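13 March 2026

Well, it's done. I've said yes to Dumdale and I start as head coach of the first eleven in time for the new season, and I've been walking round the house all evening picking things up and putting them down again.

The call came just after lunch. The chairman is a man of few words and I'd had my phone on silent, so I found a missed call and a message that said "ring me, good news", which rather spoiled the suspense. I rang him from the car park. He said the vote had gone my way, would I still take it, and I said yes before he'd got to the end of the sentence. So much for playing it cool!

I've been at Wernley for 11 years, four as a player with a bad shoulder and seven doing the coaching, and I thought I'd feel worse about leaving. I do feel it a bit. I drove home past the ground and the covers were out and somebody had left the scoreboard showing 18 for nothing from goodness knows when. But I've been saying the same things to the same lads for a long time and I could see them finishing my sentences. They need a new voice and I need new lads to bore.

What I know about Dumdale so far: they bat down to nine, they bowl far too short, and they lost six matches last summer that they should have won. I watched two of those from the other dressing room, so I'm allowed to say it. The slip catching was dreadful. Really dreadful. I've already written "slips" at the top of the new notebook and underlined it twice, and under that "running between the wickets", and under that "find out who opens the bowling when it's cold", as their best seamer is off working on a fishing boat out of Kvaran until June and I don't think they've got a plan for it.

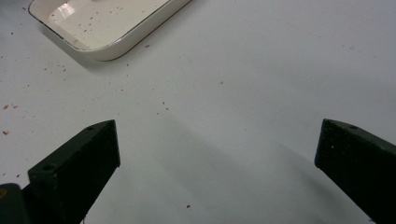 Cream tray, crumbs and two dark green gripper fingers on a white tabletop

There's money, sort of. The club has put aside 2,000 pounds for coaching and kit this year, and I'd like most of it to go on balls and a decent net at the far end, the one with the hole you could drive a tractor through. The chairman would like a bowling machine. We had a polite disagreement about that over the phone, and I think we'll have a few more. I've used bowling machines and they're fine, but I've seen batters get very good at facing a machine and then get out to the first bloke who runs in off 17 paces and does something odd with his wrist. Anyway. I said I'd think about it and I will, for a day or two.

The other thing is the tour. Dumdale go to Virnano every other year, for a few matches against whoever turns up, and it falls this September, so I'd be expected to go. I said that was no hardship at all. Heat, dusty pitches, spin from both ends - it'd do our batting the world of good. I went once as a player and got out sweeping three times running, and I can still hear the keeper laughing.

I told the Wernley captain tonight, in person, which I'd been dreading. He was lovely about it. He went quiet, then he shook my hand and said they'd do us twice this season and enjoy it both times. They might, too. We play them in the second week, away, and I shall have to remember to turn left for the visitors' dressing room.

First proper session next week, indoors, if the school hall is free. I want to keep it simple. Catching, a bit of chat, more catching, and then a drink somewhere so I can learn their names. I'm not going to give a speech. I've told myself that firmly, and I've also written three versions of it, so we'll see.

Must ring the umpires' secretary tomorrow about the friendly. Need to find my old whistle as well, and give the kit bag back to Wernley once I've got the socks out of it.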